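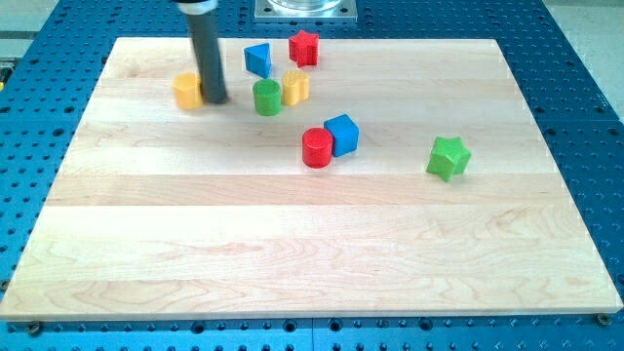

Tabletop pushing cell at Cloddale: rod end effector, maple work board and shape blocks on a blue breadboard table.

Budgeting a tabletop pushing cell
Thabiso Mathebula, November 28, 2021

Price the table before the arm. It sets the mounting pattern for everything else, and it is the slowest item to replace.

1. Measure the arm's usable reach, then size the work board to fit inside it. Leave a margin of table on every side for fixings.

2. Get the board quoted separately. Edge-glued maple from Dakia cost us 166 pounds cut to size. Ask for the flatness tolerance in writing.

3. Choose the simplest tool the task allows. A plain rod and collar will do for pushing – a powered gripper can be added to next year's bid.

4. List blocks, bolts and mounting plates as one line. Ours came to 547 pounds, with spares.

5. Allow 9 weeks for delivery. Botha ships tables on a pallet, so check door widths first. Orders placed in December take longer.

Flirnance quoted 542 pounds for installation, excluding VAT. Confirm whether levelling is included.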